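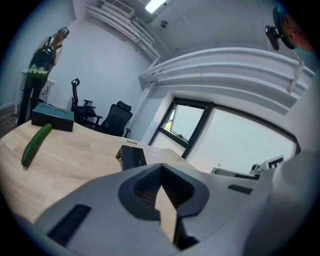

4. Oiling the table top

Binia tables leave the Zulthorpe workshop with one thin coat of oil only. Please apply 2 more coats before daily use.

Caution: Cloths with oil can start to burn by themselves. Lay them flat outdoors to dry, or keep them in a closed metal can with water.

4.1 Take everything off the table and wipe the top with a damp cloth. Let it dry overnight.

4.2 Sand lightly along the grain with the sheet marked A. Do not sand across the grain – the marks become visible after oiling.

4.3 Remove all dust. Shake the can of Mandagi oil (order no. 1746) and put a small amount on a clean cloth.

4.4 Rub in the oil in long strokes. Do not forget the edges and the underside, otherwise the top can bend.

4.5 Wait 15 minutes, then wipe off all oil that stays on the surface.

4.6 Leave until the next day and repeat from step 4.3.

Note: If the surface feels sticky, too much oil was left in step 4.5. Rub it with a dry cloth – do not add new oil.

Note: For the Rastine model with extension leaf, oil the leaf at the same time, so the color stays equal.

For care in the following years, see section 5.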